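Ticket 1914: Left engine oil temp reads high in climb, drops in cruise
Aircraft: light twin, Brarkik Flying Club
Opened by: Stelios Panagiotou
Assigned to: Iraklis Kokkinos, Sokudgate Aero Maintenance
Status: Open, monitoring

Stelios Panagiotou
Left engine oil temperature goes into the yellow about halfway through the climb and stays there until I level off. Right engine stays green the whole way. Same power, same cowl flap setting both sides. Pressure looks normal on both. The last shop told us it was the oil cooler and quoted for an overhaul. Before the club spends that money I would like somebody to prove it.

Iraklis Kokkinos
I'd like the same thing. What did the last shop do to decide it was the cooler? Did anyone take it off, flow it, look at the thermostatic valve, or put a second thermometer on the engine? A gauge reading high tells me the gauge is reading high. Please send the work order.

Stelios Panagiotou
Work order attached. It says "left oil temp high, suspect cooler, recommend overhaul." No tests listed. I asked on the phone and was told they see this a lot on twins.

Iraklis Kokkinos
So no tests. I am setting the recommendation aside for now. First step is the indication. Bring it over and leave it with us overnight so it's cold in the morning.

Iraklis Kokkinos
7:30 a.m., engines cold, master on. Left oil temp needle sits a good bit above the right one. Both engines have been in the same hangar all night. There is no way the left one is warmer. That alone doesn't account for all of what the pilot reports, but it means every number written down so far for the left engine is suspect.

Pulled both probes and put them in the same pot of heated water with a reference thermometer. Both probes gave matching resistance at each step. Probes are fine. Swapped them left to right anyway, and the high reading stayed on the left gauge. So it's between the connector and the gauge, or the gauge itself.

Antigoni Psarras
I own a share in this airplane and I've been reading along. There is a product called Ketis, an oil additive, that a friend of mine swears by for high temps. Could we just try that while you look at wiring?

Iraklis Kokkinos
No. I would be changing two things at once and we'd learn nothing from either. I also have not seen any data for it beyond what's printed by the people who sell it. If it isn't on the engine maker's approved list it isn't going in here. 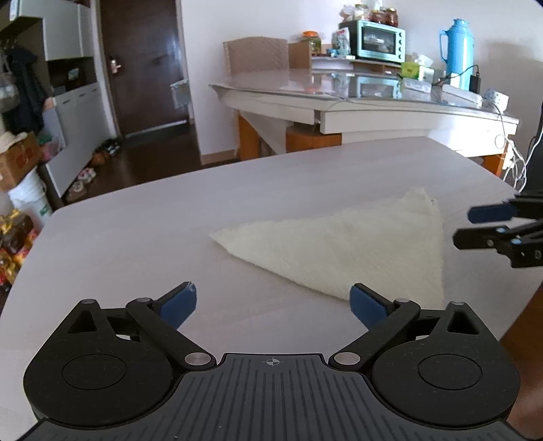

Vol. 19, No. 8

Iraklis Kokkinos
Found one thing. The ground for the left engine gauge cluster shares a stud behind the panel with a ground added for a radio install. The ring terminal was loose enough to turn with a finger and the stud had corrosion under it. Cleaned it, new terminal, torqued. Cold reading now matches the right side to within a needle width.

I'm not calling this fixed. A bad ground can explain an offset. I am less sure it explains a reading that climbs into the yellow and comes back, although the load on that stud does change with the alternators and the radio. Needs a flight.

Stelios Panagiotou
Flew it for 45 minutes, Magdalini Gkikas in the right seat writing things down. Left oil temp still higher than right in the climb, but it stayed in the green this time. It was a cooler afternoon than the last few, so I don't know how much credit the ground wire gets.

Iraklis Kokkinos
Good that you mentioned the weather. I wouldn't give it full credit either. Can Magdalini send the readings for both sides, with outside air temperature and airspeed?

Magdalini Gkikas
Sent. Please note that Stelios climbed faster than the book speed for the first part. I marked where he slowed down. The left side started moving up after that.

Iraklis Kokkinos
Useful, thank you. Looked at the left baffles with the cowl off. The rear seal is folded the wrong way along part of its length and there is a gap next to the cooler inlet. That would let cooling air escape at low speed and high power and matter less in cruise. It fits the complaint better than a failed cooler does, but fitting isn't proof. Seal replaced and laid forward. Cooler left alone on purpose.

Stavros Mavromatis
Club bookkeeping. I have a bill here for 505 from the previous shop, marked diagnosis. Is there anything in this ticket that supports paying it?

Iraklis Kokkinos
That's between the club and them. I can only say that I found no test results in the work order.

Antigoni Psarras
The Antoniadis shop across the field says coolers clog on these all the time and we'll be back for one anyway.

Iraklis Kokkinos
Maybe so. If it still runs hot with a good gauge and good baffles, the cooler comes off and gets flowed, and the thermostatic valve gets checked in the same visit. Next flight should be on a hot August afternoon, book climb speed all the way up, cowl flaps open, same person writing. Leaving this open until I have those readings.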